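Okay, slide one is just the title, so I'll talk over it while people find chairs. Hi, I'm Oisín Egan, thank you for coming out on Monday, January 3, 2022, when you could all be home eating leftover pie. Bríd Fitzgerald asked me to do the first talk of the year and she told me I could pick anything, so I picked folding stands. She did say anything!

(Wait for the door to close. Check the clicker works.)

Slide 2. How I got into this. I do small fairs and school shows, and all of my stuff has to stand up on something. Backdrops, signs, a lamp now and then. Last August I had a bad day at the Lanier fairground where I set up the same stand three times, and it sat down on me three times. Very slowly, too, like an old dog. I went home pretty sore about it and I started reading, and then I started buying, and my wife can tell you the rest.

The most I ever paid for one was $149, for a Broline, and I still use it. I also have a Seslow that came with a missing foot, and I like it better. We'll get to why.

Slide 3. The parts. Go slowly on this one, last time I rushed it. You've got your poles, you've got the hub, you've got the struts that run from the hub out to the feet. People look at the poles because they're tall. Please look at the hub. If there's play in the hub, then whatever you hang up top is going to wander, and you can tighten every other thing on it until your fingers hurt. Ask who in the room has pinched a finger in a hub. Should be most hands. Show them my thumb.

Then the struts. On the kind with a triangle at the bottom, I want the triangle all the way open before I raise anything. I know we all cheat on this. You're in a hurry, the thing looks open, it'll stand by itself if you let go of it, fine. Then somebody walks by with a coat on.

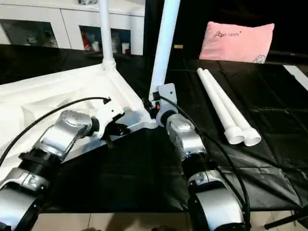
I do all my base work on a table now, with a cloth under it. Years of kneeling on gym floors and it never crossed my mind to bring the thing up to where my hands are. My cloth is an old bed sheet. It doesn't need to be flat and mine never is, I just want something between the feet and the tabletop, and small parts don't roll so far on it. If you drop a white cap on a white sheet you will be hunting for a while, so maybe don't copy my color. The blue one is in the wash.

What I check down there, low end of the poles first. Does the pole seat all the way? Does it turn when I don't want it to? Then I hold one pole low and lean on it a little – a little, Bríd, I remember the chair – and I feel for where it gives. Low is the place to hold it. Grab it high up and you'll feel the whole pole flex and learn nothing about the joint.

(If somebody asks about oil here: no oil on the plastic hubs. Dry cloth. Move on, or we'll be here all night.)

Slide 4. The Seslow story. So the foot was missing, and I wrote to the shop in Ó Flaithearta's old building, and they sent me two feet in an envelope with no note. Neither one fit. I shaved one down with a kitchen knife, and that stand has been up in almost 2 years of weather since. It's ugly. The hub is tight as a drum though, and that's my whole argument for buying used. Turn it upside down, shake it, listen. A rattle in a foot is a ten minute job. A rattle in the hub, put it back on the pile.

Slide 5. Folding it up again. This is the part people skip because they want to get to the car. Load off first, then poles down, then close the struts, and keep your palm away from the middle. Wrap it in the same cloth you worked on. I tie mine with a strip of that same old sheet, and the strip stays with the stand. I used to keep all the ties in one bag and guess where the bag always was.

Label the bag on the outside, too. I have four long gray bags at home and until Thanksgiving I was opening all of them every single time.

Slide 6. The log. I write down every setup in a notebook, date and place and what went wrong. I'm at 2,783 entries, going back to my dad's pages at the front. Pass the notebook around if the crowd is small. Get it back before coffee!

Hands-on part after that. Both stands are in the gray bags by the wall, and I'd like everybody to open a base once and close it once. Bríd has the band-aids.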